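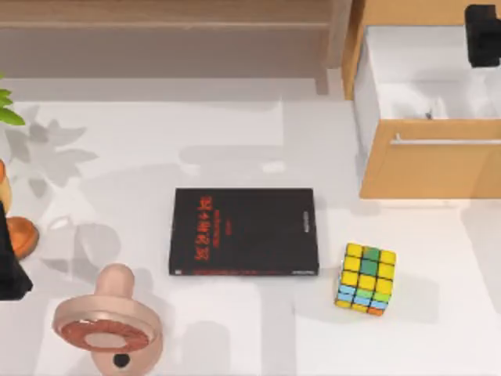
Oranuch Phromma 在周六的信里写道：
> 各位好，我订的是家里那套旧小说，硬壳，书脊裂了，书芯和封面只剩前后两张环衬连着。我照着列表里以前的帖子，用白乳胶刷了一遍书脊，压了一夜，第二天翻开来，中间"啪"一声又裂了。
> 想请教几件事。一是旧胶到底要不要刮干净？我怕刮坏纸。二是书脊那层布，有人说用纱布，有人说用薄棉布，我手头只有做衣服剩下的里衬。三是圆脊怎么敲？我敲了半天，松手又平了。
> 另外，这本书一共 911 页，纸挺薄的，是不是太厚了不适合新手？
> Oranuch

Oranuch，你好！看到你的信我高兴坏了，列表里安静了快一个冬天，一来就是我最喜欢的题目。我修书脊修了好多年，最早也是从"啪"的一声开始的（那次是一本菜谱，我妈的，她到现在还会提），所以你别灰心，这本书完全有救。

先说页数。厚书新手能不能做？能！厚书反而有个好处，书脊宽，手放得稳，刷子也转得开。最难伺候的是那种薄薄一册、脊背只有一指宽的，手一抖胶就流到切口上去了。你那本纸薄，刷胶的时候多留神一点就行。

旧胶要刮，而且要刮得有耐心。你上次裂开，我猜就是新胶全趴在旧胶上，底下那层早就脆了，一翻就连根起。我的做法是调一碗甲基纤维素糊，稠度跟酸奶差不多，厚厚地抹在书脊上，盖一层保鲜膜，等二十来分钟。旧胶如果是动物胶，这时候已经发软发粘，用竹片或者骨刀的圆头顺着书脊的方向轻轻推，一推一条，特别过瘾。如果推不动，千万别换刀片，再抹一遍糊，再等。要是抹了三遍还是硬邦邦的，那多半是热熔胶，糊对它没用，只能一点一点挑，挑到露出折帖的背为止。

说到折帖，你先看一眼书芯的天头：能看见一沓一沓对折的弧形，就是锁线的；齐刷刷一片全是单页，就是无线胶订。这两种的修法差得很远，你信里没提，下次来信告诉我们吧。锁线的书，线没断就不用动，只管换脊背上的布和纸。线断了的那几帖，用蜡线补缝，针孔用原来的，别另扎新孔。胶订的书就要做扇形上胶：书芯夹在两块板中间，露出一小截，往左边掰开，刷一道，再往右边掰开，刷一道，这样每页纸都能吃到一点点胶。我第一次看人这么做的时候在旁边"哇"了出来。

胶的问题。白乳胶不是不能用，就是干了以后偏硬，买的时候认准写着"装帧用"或者"柔性"的那种。我自己用的是 Farkano 的中性胶，兑四分之一的糊，干得慢一些，可是多出来的时间正好用来调整位置。刷子要短毛的，从书脊中间往两头刷，不要从头刷到尾，不然胶会在末端堆成一坨。这个毛病我改了足足半年！

布的问题。纱布我推荐的是装订专用的那种，浆过，网眼疏，胶能渗过去把布咬住。薄棉布也行，洗一遍去掉浮浆，再熨平。你说的衣服里衬，如果是化纤的就算了，它不吸胶，贴上去像贴了一张塑料纸，过几天一揭就下来。布要比书脊两边各宽出两指，这两指以后要压在环衬底下，整本书的重量就靠它吊着，所以千万别为了省布裁窄了。布的长度比书脊短一点，天头地脚各缩进去半指，别露出来。

布上面再贴一层纸。我用的是 Boonchu 的楮皮纸，25 克，撕着用，不剪，撕出来的毛边贴上去很服帖，摸不出接缝。上次团购还剩了一些，想要的可以单独写信给我，我寄给你，付个邮费就好。纸要看丝缕方向，顺着书脊长的那个方向走。不会看的话，拿一小条沾点水，它往哪边卷，丝缕就跟卷轴平行。板纸、布、环衬全都照这个来，横着用的板子早晚要翘，我书架最下面一排有好几本就是这么翘的，舍不得拆，留着当教训。

敲圆脊。你说敲完又平了，两种可能。一种是胶已经干透了，干透了再敲，它当然要弹回去。要趁第一遍胶摸着不粘手、但指甲还能压出印子的时候敲。另一种是敲的方向不对。书平放，切口朝自己，左手拇指顶住切口往里推，其余手指把上半本往自己这边拉，右手拿锤子从书脊上沿往下轻轻赶，敲几下翻个面，再敲几下再翻面。力气要小，次数要多！锤子面要圆一点，我用的是鞋匠锤。敲好以后马上夹住，不要拿在手里欣赏（我知道很难忍住）。

夹书机的话，Trumen 的小号台式那款够用了，螺杆粗，木板厚，放在厨房桌上也不晃。还没买的也别急，两块切菜板加四个木工夹，我就这么用了好几年。顺便提一句，夹的时候前后各垫一张硅油纸，不然你会得到一本跟切菜板订在一起的书。

接下来是我想纠正列表旧帖的一点。Washington Peixoto 之前发过一份步骤，写得非常好，我打印出来贴在墙上，只有一处我不太同意：他让大家在书壳的脊背里面直接刷胶，跟书芯粘死。小开本可以，像你这么厚的一本就不行，翻开的时候脊背跟着弯，布面很快会起一道一道的白印子。我建议做空心脊：拿一张牛皮纸，宽度是书脊的三倍，折成一个扁扁的纸筒，一面贴书芯，一面贴书壳，中间是空的。书一翻开，纸筒张开来，书壳的脊背自己不用弯，平摊在桌上舒舒服服的。Washington，如果你在看，我很想听听你的道理，说不定是我没理解你的意思！

书壳要不要换？我的意见是能留就留。旧封面的布再旧也是原配，边角磨毛了用一点稀糊把毛按回去，放在硅油纸底下压一压，很精神。只有书脊那一条裂得没法看了，就掀开两边的布，塞一条颜色相近的新布进去，再把旧脊背贴回上面。掀布的时候刀子放平，贴着板纸走，宁可带起一层板纸，也别割到布。烫字或者印字的地方不要沾水，先在不起眼的角上拿棉签试一下，掉色就停手。

最后是压。上好环衬以后，夹着压一整夜，第二天换一次吸水纸，再压一天。不要提前打开看！我们这边 Sestholm 的周末班有个规矩，谁提前打开谁洗所有人的刷子，我洗过好多次。

说起周末班，二月还有一次，讲的正好是厚书的书脊，从上午十点做到傍晚，自己带书来。上次来的人里有一位背来了一本 106 页的乐谱，修完当场就翻开唱了一段，整个屋子都在笑。离得远的朋友也没关系，我会把讲义发到列表上。讲义现在写了将近 3000 字，越写越长，谁愿意帮我删一删我感激不尽。

Oranuch，你先做两件事：看看天头是锁线还是胶订，再在书脊一小块地方试试糊能不能把旧胶泡软。结果写回列表，别只回给我一个人，大家都想知道。还有，你说是一套，那后面几本的书脊怎么样？如果还没裂，先别去动它们，立着放，两边用差不多高的书轻轻靠住，别塞得太紧，取的时候从两侧捏着腰拿出来，不要抠着脊头往外拽。

等你的信！

又及：有人问我要蜡线的粗细，我用的是 18 号亚麻，补缝薄纸的书换细一档的。蜂蜡在线上拉两遍就够。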